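Zulumix: Teaching an Arm to Put Vegetables in a Basket
Project report, spring term (final version, April)

1. What we set out to do

Short version: get a robot arm to pick up toy food and put it in a basket, by copying people. No hand-written motion code. We record a person driving the arm, save lots of those runs, train a policy on them. The policy is the second half of the project and has its own report (Setano). This one covers the recordings only.

Goal at the start was 24 good runs per object. We got there for the peppers. Not for everything else, see section 4.

2. Setup

One arm on a white table, two-finger gripper, a basket on the right side of the table. Toy peppers in three colors, some toy bread, a few small round things. Toys because real peppers go soft after a day of being squeezed and the lab smelled bad in the first week.

Driving is done by hand controller. Recording software is Jakab, which the lab already had. It saves the camera view, joint angles and gripper opening together, and the operator types in the instruction before each run ("put the red pepper in the basket"). Typing it before matters. In the first batch we typed it after and some labels were just wrong, those runs are gone.

3. How a run goes

Place the objects by hand. Arm to start pose. Type instruction, start recording, drive, drop, back up, stop. If the gripper closes on nothing you may try again one time in the same run. We kept those on purpose, so the policy sees a recovery now and then. Two misses and the run gets thrown out.

We changed the layout every 6 runs. Peppers close together, peppers far apart, stem toward the arm, stem away. Close together is the hard case becuase the open fingers need room on both sides and tend to push the neighbor. 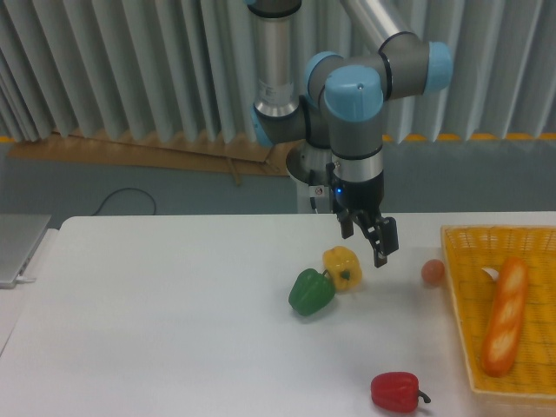

Fig. 1. Layout with the green and yellow peppers touching and the red one on its own in front. Bread in the basket.

The basket was not always empty at the start. In part of the runs we left something in it, otherwise the policy might learn that the basket always looks the same inside. Same idea with the extra objects on the table that the instruction never mentions.

4. What we collected

135 runs recorded in total, over several sessions, the longest one a Saturday. After review we dropped 12. Reasons: wrong label, arm stopped by its force limit, operator bumped the table, recording started too late. Everything else went to the training set.

Red pepper was the easiest to grab, its shape gives the fingers a clear narrow direction. Yellow and green are rounder and roll when you come down off center. The small round ones were worst. We stopped recording them partway and they are under-represented in the set, anyone using the data should know that.

5. Problems

Operators drive differently. One of us goes straight down, the other comes in at an angle, and you can see it clearly in the joint plots. We tried to agree on one style halfway through but that means early and late runs don't match well. Should of done that on day one.

Pauses. When you stop to think, the arm stands still and the recording keeps going. The policy then learns to stand still too. We wrote a small script (Nedance) that cuts long pauses out before training. Works OK, sometimes cuts the moment just before the gripper closes, so check the output by eye.

Light. The curtain helps but sunny afternoons still look different from mornings. We did not fix this. Left both in.

6. If someone continues this

Write the driving rules down before the first run. Review each session the same day, while you still remember which runs felt bad. Get more examples of touching objects, we have too few and that is where the early policy tests failed most. A second camera near the gripper would also help with the round objects, the fingers hide them right when you need to see them.

Data and the cutting script are on the lab drive in the Zulumix folder. Read the notes file first, run numbering restarts after the first batch.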